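Household Skills and Home Management
Handout 3: Setting and Clearing a Small Table
Instructor: Divya Palaniappan
Trirbridge Community Learning

Before you start reading

Bring this handout to the practice session along with a pencil, and please do scribble on it. I have been teaching this unit since my own children were small enough to sit under the table while I worked, and the best copies I get to see at the end of the course are the ones with sauce on them. If you missed Handout 2 (wiping down and drying surfaces), there are spare copies in the tray by the door, and you'll want to look it over first, as we pick up right where it ended.

What we mean by a small table

For this course a small table is one that seats two or three people and has to do other jobs during the day as well. Mail gets opened on it, homework gets done on it, somebody leaves a screwdriver there in August and it's still there when the leaves come down. In a big dining room you can set out everything you own and still have space for your elbows. Most of us don't live like that, and so we learn to think about what belongs on the table, what can wait on the counter, and what should go straight back to the cupboard.

Sorting before setting

Start by putting things into groups. I use the same four every time, and after a while you'll do it without thinking:

Flat things: plates, trays, place mats, napkins.
Things that hold: cups, bowls, small dishes for sauces or pits and peels.
Things that pour or squeeze: ketchup, mustard, oil, syrup, the milk jug.
Food that sits out by itself: fruit, rolls, a wedge of cheese on its board.

Students always ask me where the salt goes. Put it with the things that pour – it behaves the same way when it's knocked over, only it's easier to sweep up.

We practice the sorting with play food and ordinary kitchen pieces mixed together. It lets you move an orange half back and forth across the table for 20 minutes without anyone getting sticky, and if a piece rolls onto the floor we pick it up and carry on. The Prollo set in the blue crate is the one to use. The Reddy set is missing most of its vegetables, so leave that for the children's group, please!

The order of work

1. Clear the surface completely, even if you think one or two things could stay. They never end up in the right place.

2. Put down the largest flat things first. Plates decide where everybody sits, so they decide everything else too. Leave a thumb's width between the rim and the edge of the table, and a little more if there are small children coming.

3. Add the things that hold. A cup goes above the plate and toward the hand that will reach for it. Ask people which hand they use – it's a kind thing to ask and most hosts forget.

4. Bring the bottles last and stand them up, in the middle, with the labels facing out. A bottle on its side takes up the room of two plates, and it will find the edge sooner or later. Check the cap while you have it in your hand.

For the pair exercise, one partner reads out the four groups and the other names something for each from what's on the table. Talk about what you would move first and where it would go. A plate at the corner, a ketchup bottle lying down, half an orange and a green cup or bowl will give you plenty to discuss, and pairs hardly ever agree on the bottle.

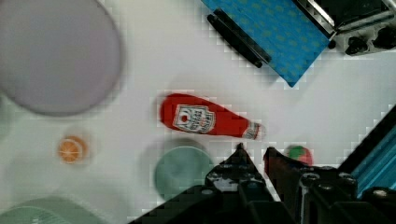 Clearing up afterward

Clearing is the same work backward, with one difference, and it's an important one. Food comes off first, before any dish is lifted, so that nothing slides. Then the bottles, each wiped around the neck with a damp cloth before it goes back on the shelf. Cups and bowls next, and plates at the very end, stacked with the biggest at the bottom.

Try not to carry more than you can hold with your elbows in. I know it's tempting to do it all in one trip, and I've done it myself and lost a very nice serving dish that way.

For next time

Set your own table at home for two, using only what you already have, and write up to 300 words on what you changed partway through. Read the Emeo leaflet on storing opened sauces as well, both sides. We'll begin the next session with trays.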